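Salt, and the second shake

I had meant to write about sleep this month, and I have half a page of notes on it that will keep perfectly well until next time, but so many of you stopped me after the December talk to ask about salt that I thought I'd better put it all down in one place. It was a lovely evening, by the way, and thank you to everyone who came out in that rain.

The talk was given by Melati Santoso, who spent most of her working life as a dietitian and has the great gift of not making anybody feel told off. She began by asking us to think back over what we'd eaten since getting up, and to put a hand in the air when we got to something salty. Up went the hands for crisps and bacon, as you'd expect. Hardly a hand went up for bread, or breakfast cereal, or the tomato soup I'd had at lunch and felt rather pleased with myself about. Most of the salt we eat is already in the food when we buy it, she said, and the salt pot on the table is a smaller part of the story than we tend to think (though she did have a word or two about the salt pot later on).

Why does it matter? Too much salt makes the body hold on to water, and over the years that tends to push blood pressure up. High blood pressure usually has no symptoms at all, so you can feel as fit as a flea and still have it, and it makes heart attacks and strokes more likely. Rizal Pelupessy told us he only found his out when he went along to the chemist for something else altogether and had it taken while he was waiting. He's been walking to Tatari and back most mornings ever since, and says the hill gets shorter.

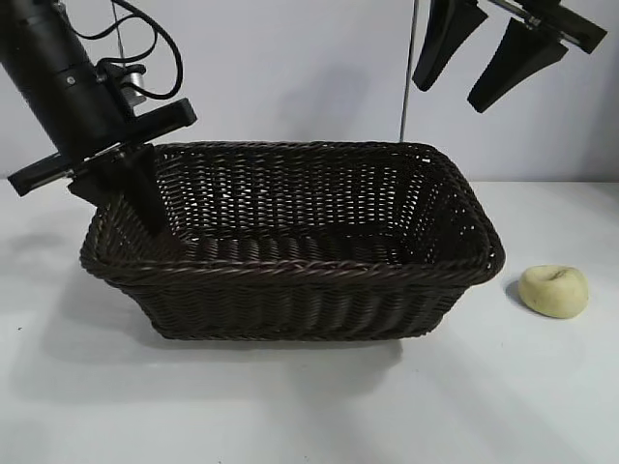
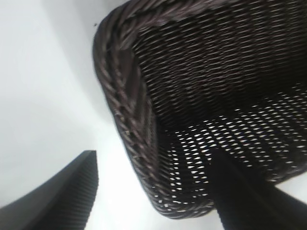
Cooking at home is where most of us can make the quickest start, and Melati's first suggestion was to put the salt somewhere a little bit awkward. If it lives beside the hob it goes in by habit, a pinch at the onions, a pinch at the water and another one at the end for luck. She would have us gather up the salt, the stock cubes, the soy sauce and the gravy granules and keep the lot together in something like a dark woven basket with a good thick rim, up on a shelf, so that you have to go and fetch it down and think for a moment. I've been doing it since the talk and I can report that I forget the salt entirely about one supper in every few, and that my husband has noticed only once.

The next thing is flavour, and this was the part everyone wrote down. Lemon juice, vinegar, garlic, black pepper, chilli, a spoonful of mustard, herbs at the end of the cooking when they're still bright. Ye-ji Seok brought along a dressing made with rice vinegar, ginger and toasted sesame seeds, and the bowl went home scraped clean. She has promised me the recipe for the next issue, so do hold her to it if you see her.

Then there are labels. I know, the print is tiny and the shop is always too warm. Melati's advice was to pick just 2 or 3 things you buy every single week, bread being a good one, and compare those with whatever is sitting next to them on the shelf. You may find quite a gap between two loaves that look like sisters. Swap the ones you can bear to swap and leave the rest alone for now. Tastes do shift, and she asked us to give it a few weeks before deciding that everything tastes of cardboard.

One word of caution, which she was very firm about. Salt substitutes often contain potassium, and they don't suit everybody, particularly people with kidney trouble or on certain blood pressure tablets. Please have a chat with your doctor or pharmacist before you buy one, and please don't stop or change any tablets on the strength of a newsletter, least of all mine.

Khairul Lumenta is putting together a low-salt supper in the Mandagi room, starting at seven, with lentil stew, flatbreads and a pudding he won't tell me about. There's no charge, but he would like to know how many to cook for, so do give your name in at the front desk, along with anything you can't eat. Ilham Sumampouw will be there with the blood pressure monitor for anyone who would like a reading beforehand. Wear something with sleeves that roll up easily, and try to sit quietly for a few minutes first.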